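Data Collection for the Vuneck Learning System: Progress Report, December

Collection of hand-guided examples moved from the Lunitz site to Bastis at the start of the month. We recorded 133 examples of household handling tasks with the hand-held gripper and kept 81 after review. Most of the rejected ones were started before the tracking had settled. 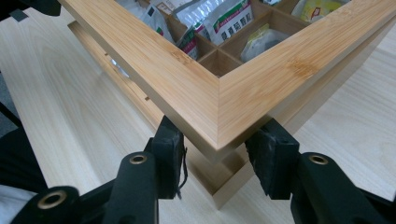 Container tasks take the largest share of operator time. Each one is now split into short segments - approach, grip, lift, set down - and labeled separately. Corner grips are recorded as their own class. On the bamboo tea box the two fingers pinch the mitered corner, and the rubber on the left pad is frayed. Replacement pads are in the budget for the next period.

Operators now begin and end every recording with the fingers open over clear table.
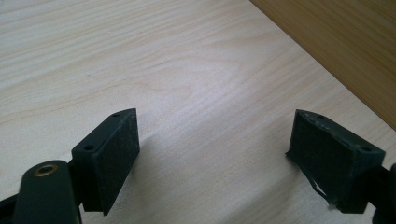 The change gives the labeling tool a clean start point and has cut review time. We also dropped 4 task types that overlapped with others in the plan.

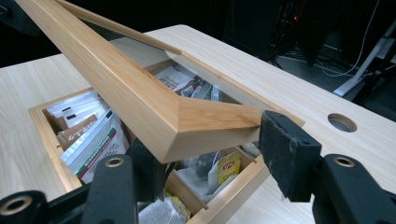 Yusuf asked whether the kept examples are varied enough to train on, and would like a second room added before the count goes any higher. We agree, and propose to split the remaining hours evenly between Bastis and Lunitz. The revised schedule is attached.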